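Ticket: Balley / grasp-width labels drop out on small soft items
Opened by: Sunita Okafor
Assigned: Junaid Ghumman
Priority: high (blocks the June ablation)
Status: open, fix in test

1. Problem

Width labels go to zero on a chunk of the bedroom demos. Policy trained on them closes early and misses. 494 demos in the set, 72 flagged by Samina's checker. Nearly all flagged ones are hair ties, socks, cloth strips. Hard objects fine.

2. What we tried

Re-ran calibration on both grippers. No change.

Swapped left and right streams in case the IDs were crossed - they weren't.

Lowered the min-width cutoff in the Sullham parser. Got some labels back but also a lot of junk from empty closes, so reverted.

Aqeel thought it was motion blur. Went through the flagged clips frame by frame, blur is no worse than in the good ones.

3. Likely cause

The parser calls any near-shut grip "closed, empty". Ok for blocks and cups. Wrong for anything that squashes. The purple spiral tie over the tan tray is the case I keep coming back to: fingers pinched almost together, coil looped up above the jaws, and the parser wrote "empty" for that timestamp.

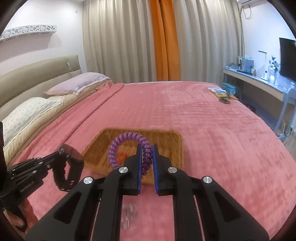

4. Fix in test

Stop using width alone. New rule: if width is under the cutoff, look at a small crop between the fingertips and compare it to a reference crop of the same gripper shut on nothing. Different enough = holding. Junaid has it on a branch, zaidi-crop.

First pass on the 72 flagged: most flip to "holding" and look right by eye. Leftovers are mainly black items, which blend in with the fingers. Dont have a good answer for those yet.

5. Still to do

- Junaid: run the branch on the full set, post the diff here
- Samina: hand label 200 random closes so we have a real error rate, not just my eyeballing
- Mwanahawa: hold the retrain untill the diff is in
- me: write up the rule change for the methods section, the current text says width only

6. Comments

Mwanahawa Waweru: retrain is paused. Slot on the Fluncombe machine is ours through Saturday, after that we queue again.

Junaid Ghumman: the reference crop has to be per gripper. Used one for both at first and the second one came out "holding" all the time. Fixed, rerunning now.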